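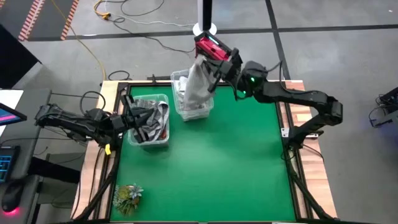
*Reading time: 2 minutes*

# On the Storage of Gray Cloths

The household maintains a larger supply of cleaning and polishing cloths than most, and for several years it had no fixed arrangement for them. They were kept in a drawer, folded when time allowed. In October the drawer was given over to table linen, and another method had to be found.

Clear plastic bins have been adopted. The choice was made after a short trial of lidded tins, bought from Geerts in Utby, which were handsome and held their shape well but had to be opened one after another whenever a particular cloth was wanted. A clear bin may be read from across the room. Two bins side by side on a green mat take up little of a tabletop, and a small arrangement of artificial succulents in pale green and dusty blue fits comfortably in the corner.

The question of folding deserves separate treatment. My correspondent Roos Groen holds that every cloth should be folded in thirds and stood on edge, and she has written to me at some length on the matter. I followed her method for 19 days. It is suitable for dish towels. For soft gray cloths that are taken out several times a day, I found it excessive, and I have since permitted them to go into the bin crumpled. A cloth lowered in by one end will settle into loose folds of its own accord, and this is sufficient.

The following rules are now in force:

- Cloths for glass and cloths for furniture are kept in separate bins.
- No bin is to hold more than 7 cloths.
- Damp cloths are hung up first and put away the next morning.
- Any cloth with a frayed edge is moved to the shed.

Halvard Eide has asked whether the same system would serve for wool. I would advise against it. Wool should lie flat, preferably in a closed box, and the Ollcombe house has had enough trouble with moths to settle the point.

The mat may be wiped down with a little soap in water. I use Stultex on the wooden edging twice a year and leave it overnight before the bins are returned.

Correspondence on the folding of fitted sheets has been received and will be answered in a later entry.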